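Stitches Through Time: What Closes a Wound
Final report, History of Everyday Medicine
Fri 6 March

When our group sat down to choose a topic, we went back and forth for quite a while between soap, eyeglasses and bandages, and then somebody mentioned having had stitches as a kid and we were off talking for the rest of the hour (everyone has a stitches story!). So our project became the history of thread, which sounds like a small subject until you try to fit it into a report.

We did most of our reading at the Tevbridge town library, which has a lovely old medical shelf on the upper floor, and we visited the Itier Museum twice. The museum let us look through a drawer of needles and thread reels from a country practice, and we could easily have spent the whole day there.

People have been sewing wounds shut for thousands of years. The ancient Egyptians used linen, and writers in India described several kinds of thread along with curved needles. Silk and cotton came into use too, and so did catgut, which despite the name usually came from the intestines of sheep or cattle. Catgut had one great advantage, which was that the body slowly broke it down, so nobody had to go back in and remove it. Before surgeons understood germs, though, any thread could carry an infection into the wound, and a neat row of stitches was no promise of a good recovery. Carbolic acid changed that in the 1860s, when surgeons began treating their thread and instruments with it.

In the twentieth century nylon and polyester arrived, and later on synthetic threads that dissolve by themselves. Many of these are dyed, so that the surgeon can find them more easily against tissue.
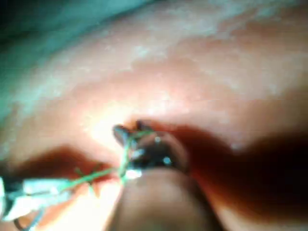
Figure 1. Green suture thread held in the jaws of a metal gripper, just above pale pink tissue.

For the second part of the project we handed out a short survey at school and at the Guerra Street market. We got 142 answers back, a good deal fewer than the 500 forms we had so hopefully printed, but we were grateful for every one. The most common guess about catgut was, of course, cats. Quite a few older people remembered black stitches and the sting of having them taken out, and several wrote us long and wonderful stories on the back of the page.

We also tried some knots ourselves on foam with ordinary sewing thread. The square knot held well once we stopped tying it backwards by mistake. Our practice pieces are in the display case by the Dekus Room, next to the survey forms.

If we had more time, we would like to go back to Itier in May and read the practice's account books, which should show what a reel of silk cost a country doctor.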